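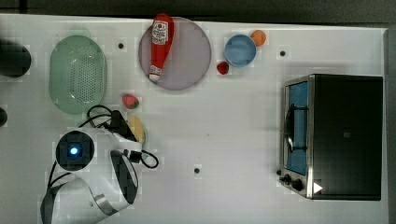 4.2 Where sauce words change along the river

Food words turned out to be the richest part of the whole Praltano survey, and we were delighted by how much people wanted to talk about them. Of the 1181 answers collected in September, 535 dealt with things found on or near the dinner table. The simplest prompt gave the widest spread. A red ketchup bottle, like the one lying across the plate, was "ketchup" to younger speakers in Plutcombe, "tomato sauce" to their parents, and just "red" to a good many people in Frade, as in "pass the red". The colander did nearly as well, with "strainer", "drainer" and the lovely "holey bowl" all on record.

The Frade form deserves a closer look. Speakers who use "red" for the sauce almost never use it for jam or beetroot, so the colour word has become a proper noun of the table. It also takes a plural ("we're out of reds"), which we had not met in any earlier work on the valley. Older speakers told us it came up from the cannery at Bruveo, where workers sorted tins by label colour. We can't prove that yet – the cannery's pay books are still being copied – but the map of the word follows the old tram line very neatly.
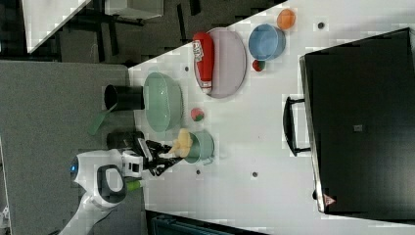
4.3 Bowls, basins and dishes

Bowl words behave quite differently. Here the split is by size, and every town has its own idea of where a bowl stops and a basin starts. In Plutcombe a basin is anything you would mix a cake in. In Bruveo it has to be too big for the cupboard. We recorded up to 26 names for a small bowl used at breakfast, many of them known to a single household, and we would happily have gone on collecting them.

The 911 answers that gave a speaker's street let us plot these names house by house. Neighbours agree far less than cousins do, which points to the family kitchen as the place where such words are learned (see Figure 3).

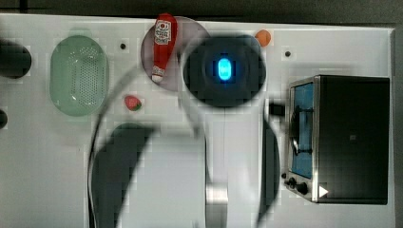 Figure 3. White tabletop with strainer, plate and toaster oven, seen from above.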